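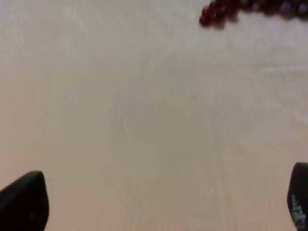
Chapter 2
Small Things on Flat Surfaces

Every home has at least one surface that was bought for a purpose and now serves as a shelf. It may be a desk, a dresser top, the end of a kitchen counter or the little table by the door. Its owner can tell you what it was for. Its owner can rarely tell you when it was last used that way.

Chapter 1 dealt with closets, where at least there is a door to shut. This chapter deals with the open top, which has no door and no excuse. You will learn to sort what has landed there, to tell a resident from a visitor, and to send each visitor home by the shortest route. You will also learn to leave some of the surface bare, a skill that students of housekeeping at Brerkdale have been known to find harder than ironing.

A few terms first. A resident is a thing that is used at the surface where it sits, such as a lamp on a desk. A visitor is a thing that is used somewhere else. An orphan is a thing that is used nowhere, or whose use no one in the house can name. Orphans are small, as a rule, and they are kept for years on the grounds that they might be part of something.

The three kinds travel together. A necklace comes off in the evening and gets put down where there is room. A bath pouf follows it on the way to or from the shower. Then something turns up from the bottom of a bag, and by Friday the table has a collection.
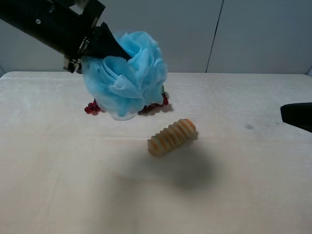

Page last changed: January, revision 83

Consider the red beads, the pale blue pouf and the ribbed piece with the orange stripes. The first two are easy. Beads are worn, so they belong near the mirror or with the clothes, and a mesh pouf belongs on a hook in the bathroom where air can reach it. Both are visitors, and neither should take you more than a minute unless you stop to try on the beads.

The ribbed piece will take longer. It looks a bit like a worm gear and a bit like a toy, and households have split over less. Ask the people you live with, once. If someone claims it, it goes to that person's room and becomes that person's problem. If nobody does, it goes in the orphan box, described in the section on holding places, with the month written on a scrap of paper beside it.

Note too how things pile up. Beads are thin and lie low, and a pouf is mostly air but wide, so the one can vanish under the other. Clear the big, light things first. People who start with the small ones tend to find a second batch waiting - usually just after they have put the box away.

A word on covers. A soft cream cloth makes a table look cared for, and it also makes it look like a good place to set things down. It shows every smudge. Lift it and shake it outdoors when the table is clear, and check the label before you wash it.

The Norkero method, which some readers will have met in an earlier course, asks you to empty the whole surface onto the floor before you sort. We don't teach it here. It gives you a clean table and a bad floor, and then the phone rings.

Before you go on, pick one surface in your own home and write down what is on it. Don't tidy it first. Bring the list to the exercises on page 231, where you will mark each thing R, V or O and defend your choices to a partner who has no stake in the matter.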